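How to Clean and Store Frosted Plastic Cups

By Prapai Wiriya
Updated 19 July 2023

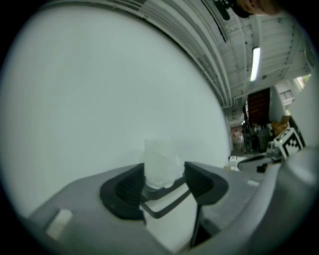

A translucent frosted cup, held upright in front of a pale surface.

Frosted plastic cups get reused more than most people admit. They come out for a birthday or an office lunch, and if they aren't cracked there is no need to throw them away after one drink. They do scratch and cloud easily, and a thin cup will lose its shape in hot water. The method below works for the soft, slightly milky kind sold in sleeves as well as for the thicker ones meant to last a few seasons.

What you need

A dishpan or a clean sink
Mild dish soap
A soft sponge (no scouring side)
White vinegar
A drying rack or two clean dish towels
A lidded bin or the original sleeve

Step 1. Sort the cups

Empty out any ice or leftover drink and set the cups on the counter under a good light. Frosted plastic hides hairline cracks, so hold each cup up and turn it slowly. Run a finger around the rim and down the side. Recycle or throw out any cup with a split, even a short one. A crinkled rim is fine to keep if the plastic has not broken, but use that cup for pencils or seed starting and leave it out of the drinking stack.

Step 2. Rinse

Rinse with cool water first. Milk, juice and iced coffee come off much more easily before they dry. If the drinks sat overnight, fill the cups with cool water and let them stand for 15 minutes.

Step 3. Wash

Fill the dishpan with lukewarm water and a small squirt of soap. Wash no more than 6 cups at a time so they don't press against each other. Hold the cup near the base, where it is stiffest, and work the sponge around the inside, then the outside. Squeezing a thin cup at the middle is the usual way to crease it. Don't use steel wool or powdered cleanser. Both leave shiny marks on a frosted finish and they do not come out.

Check the bottom of the cup before you put it in a dishwasher. If it doesn't say dishwasher safe, wash it by hand. Cups that do say so go on the top rack, upside down, with heated dry turned off.

Step 4. Remove film and smells

Hard water leaves a chalky film that is difficult to see on frosted plastic until the cup is dry. Mix one part white vinegar with two parts water, pour it in, wait 15 minutes and rinse well. For coffee smells, use a spoonful of baking soda in lukewarm water instead and leave it overnight. Don't combine the two, as they cancel each other out.

Step 5. Dry

Turn the cups upside down on a rack with some space between them. If you are using a towel, tip each cup slightly so air can get under the rim. Leave them until the inside is fully dry, which can take 2 hours or more in a humid kitchen. Stacking them damp makes them stick together and smell stale.

Step 6. Stack and store

Stack by size, and keep the stacks short enough to stand without leaning. If two cups are stuck, don't twist hard. Run cool water into the inner cup, set the outer one in warm water for a minute, and ease them apart.

Put the stacks in a lidded bin, open end down. I use a Loltar bin because it fits the shelf over my washing machine, but a shoebox lined with paper works too. Keep the bin away from the stove, the water heater and direct sun, and don't put anything heavy on top of it.

When to replace them

Replace a cup when the inside feels rough, when a stain or smell stays after two washes, or when the base no longer sits flat. I go through mine every April, before the outdoor meals start.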